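# Frerichs 实验室开放日，顺便学会了合盖子

去之前我以为开放日会发帆布袋。Frerichs 没有帆布袋，只有一张签到表和一支快没水的圆珠笔，笔用棉线拴在桌腿上，棉线的长度刚好让人必须弯着腰签名。 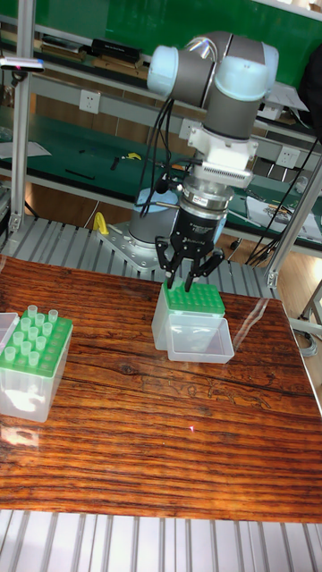
签完名往里走，鞋套自取，均码。我穿四十四码的鞋，均码显然没有征求过我这类人的意见，走到第二道门时左脚已经破了，于是整个下午我都是半消毒状态。

路上也值得抱怨两句。从市区坐 184 路到终点要 50 分钟，下了车还得沿一排冷却水管走一段。通知上写着“步行可达”，这话没错，世界上大部分陆地都步行可达。一月的风从水管底下钻过来，同行的人都不说话了，省力气。

## 讲解从耗材开始

带我们这一组的是 Aarti Gautam。她讲得很快，而且一开口就讲吸头，大楼历史和所获荣誉一概跳过。我挺感激，前年去别处参观，光合影墙就站了半个钟头。

吸头就是套在移液器前端的那个小塑料锥，用一次扔一个，插在带孔的架子上，架子扣在盒子里。她说外行进实验室喜欢看屏幕，内行进来先看吸头盒：插得满不满，盖子合没合，空盒有没有人收。听完这句，全组人齐刷刷低头看桌子，仿佛一下子都成了内行。

桌面是红褐色的木头，这在我意料之外。我心目中的实验室一律是白台面，白得像牙科广告。有人问木头不怕洒吗，Aarti 说怕，所以别洒。问的人点点头，记在了本子上。

桌上的吸头盒是半透明的，架面是绿色，布满圆孔。有一盒里还立着些磨砂的白吸头，管口朝天，疏疏落落，像饭点过后的食堂。另一盒敞着盖，盖子就靠在盒子前面。我在自己厨房里对饭盒也是这么干的，结果每次都要听人讲十分钟道理，所以看着很亲切。

盒盖该不该随手合上，这里显然有过争论。墙上的须知第四条写“取用后合盖”，底下用另一种笔迹加了“立即”，再底下又有一种笔迹，画了个问号。Aarti 讲到这一条时语速忽然慢了下来，我猜“立即”是她写的。

## 换架子

参观里唯一能动手的环节是换架子。空架从盒里提出来，新架连同一层塑料薄托一起放进去，往下按，听到一声响，再把薄托抽走。说明书上三幅图，第三幅画着一只微笑的手。我不知道手怎么微笑，可它就是在微笑。

我按下去，没有响。再按，还是没有响。Aarti 说换个方向，我转了一百八十度，响了。我问她怎么分辨方向，她说架子一角有个缺口，要对准盒子内侧的小凸起。这个信息要是早一分钟给我，我在同组人心里的形象会高出不少。

后面那位先生一次就按响了，还回头看了我一眼。

换下来的空架叠成一摞，进回收箱。箱子上贴着三国文字的“只收空架”，里面躺着一只鞋套。不是我那只，我那只还在脚上，以碎片的形式。

Aarti 还讲了补插零散吸头的事。原则上不补，整架换新；实际上月底经费紧的时候，大家会戴着手套一根一根往孔里插，边插边听广播。她说 Kirsty Rudd 是这里插得最快的人，现已调去楼上管采购，从此月底也不紧了。这两件事之间有没有联系，她没有展开。

## 茶歇与伴手礼

茶歇设在走廊尽头，茶是袋泡的，饼干是 Skilutska 赞助的。Skilutska 做实验室塑料件，所以饼干装在吸头盒里，绿架子拿掉了，盒底垫着纸巾。工作人员再三说明这批盒子是全新的，没进过实验室。说到第三遍，伸手的人反而少了，我因此吃到了五块。黄油味很足，边缘略微发潮。

旁边立着他们的展板，介绍一种新盒子，卖点是盖子能开到底还不挡手。我认真读完了，一个下午之前我绝不会这么做。展板右下角有价目，按箱卖，一箱够一个普通人用到退休。

最后每人领到 2 个空盒作纪念。发盒子的姑娘建议拿来装纽扣、螺丝或者图钉，看来以前也有人问过这东西能干什么。我提了一句，按她们的标准，螺丝是否也该一颗一颗插在孔里，她想了想，说可以试试 M3 的。

## 给后来的人

- 鞋套多拿一副，揣口袋里。
- 签名自带笔。
- 换架子先找缺口，别急着使劲。
- 下午那一场人少，上午那一场来了 30 多个中学生，饼干一块没剩，Aarti 说话时嗓子还是哑的。
- 洗手间在一楼，路牌指向二楼。

回程的 184 路上我把盒子拿出来看了一路。坐对面的老太太问是不是装假牙的，我说差不多。现在一个放回形针，另一个敞着盖搁在灶台边上，昨晚已经被说过一次了。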